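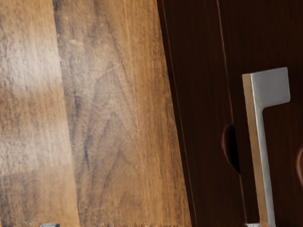 Radomír Zelenák has been repairing furniture in Limville for most of his working life. His workshop is behind the old dairy on the Murow road, and he is there from seven in the morning until he gets hungry. We spoke in March, over tea, with a chest of drawers lying on its back between us.

He did not set out to do this. He left school wanting to drive lorries and took a job sweeping up at Baláž, a joinery firm that made staircases and shop counters.

"I swept for a year," he says. "Then a man was off with his back and they put me on sanding. I was slow. The foreman told me I was the slowest sander he had ever had, but he didn't have to send anything back, so he left me there."

He stayed at Baláž for nine years and learned to cut joints, hang doors and sharpen everything in the building. When the firm closed its Limville shop he was offered a place at the Murow site and turned it down. He had already been mending chairs for neighbours in the evenings.

Chairs are still most of the work. People bring them in ones and twos, usually with a loose leg, and often with somebody's earlier repair to be taken out first. He dislikes screws in chairs. "A screw holds for a winter and then it splits the rail. I spend more time on the screw than I would have spent on the joint."

I asked how he decides what is worth repairing. He said he mostly leaves it to the customer, but he does tell them the price before he touches anything. A simple reglue is cheap. A table top that has to come apart and be planed might take him a week, and he will say so. One woman paid more than the price of a new kitchen table to have hers put right, and he tried twice to talk her out of it.

"She said she had done her homework at it. Well, fine. I did the table."

He keeps a record of every job in a set of ruled notebooks. Last year there were 244 entries, which he thinks is too many for one person. The back pages are for mistakes. He read me a few: a stain that went green on oak, a drawer put together with the bottom in upside down, a cupboard door planed on the wrong edge. He paid for the door himself.

Grain comes up often when he talks. He likes to show customers how a board was cut from the log, and says most of them have never been told why some boards have arches running up the middle and others have straight lines. The arches come from sawing flat through the log. Straight grain comes from cutting towards the centre, and those boards move less when the heating goes on. "You can have the pretty one," he says, "but leave it room to move."

He is less patient on the subject of polish. He thinks most furniture is polished far too often, and with the wrong thing. His own advice is a dry cloth, and wax once a year if you must. Spray polish with silicone in it makes his job harder later on, as new finish will not take over it.

For a while he sold through Zukell, a showroom that wanted restored pieces for its window. That lasted two summers. They asked for everything in the same pale finish and he got bored. He still has some 200 drawer handles left over from that time, sorted into jam jars by size.

He has no apprentice at the moment. The last one moved to Murow to fit kitchens and earns more than he does, he says, and he doesn't blame him. He would take another if someone asked, provided they could put up with the sweeping.

Before I left he turned the chest of drawers over and ran each drawer in and out. The second one stuck – he rubbed a candle end along the runner, tried it again, and wrote something in the notebook.

The workshop takes in work on weekday mornings. Ring first if it is anything bigger than a chair.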